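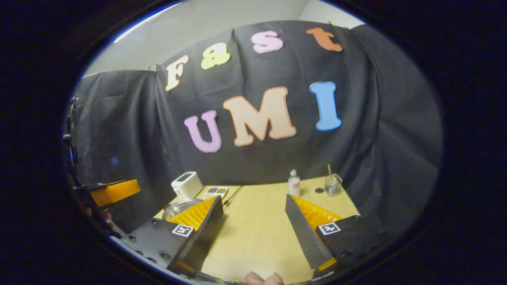
Backdrop with the foam letters up, clipped at the top corners.

June 21, 2017

Sign for the open afternoon. Letters are on the cloth now, "Fast" on the upper row and "UMI" below it in the bigger size.

Cloth is the black one from the Bristau order. Apostolos Lazaridis wanted the gray board from storage, but it has a dent and the pale letters vanish on it. I held the yellow "a" against both and we went with black. The cream F also reads fine on black. Lilac U is the weakest of the lot from the doorway, still legible.

Upper row is set in a slight arc. First try was straight and looked like a shop notice. Laid a string across for the curve, pinned s first near the top, then worked outward. The F leans out to the left, left it that way.

Pins: the short Plovel ones go through foam and cloth without showing much. The long ones from the drawer tore the edge of a spare letter, so keep those away from the foam. Double-sided tape did not hold on this cloth at all, tried it in January on the Michiels banner with the same result.

Folds: the right side sags. Pulled it tighter once and the middle panel started to pucker under the M, so I let it back out. Steaming might help. Do it with the letters off, the foam probably won't like the heat. Apostolos thinks a weight in the bottom hem would do more than steam. Could try the 300 g bar from the Genora box, wrapped in a rag so it doesn't mark the table.

Table stays in front for now. If we shift it, check that the lower row can still be read by someone sitting down. The orange edging on the M helps a lot there, would be worth getting the next set with darker borders on everything.

Spare letters are in the flat tin in room 304, bottom shelf. There is no second M, so be careful with that one when it comes down.

To do
Steam or weight the right side
More short pins, down to 13
Ask Apostolos where the string went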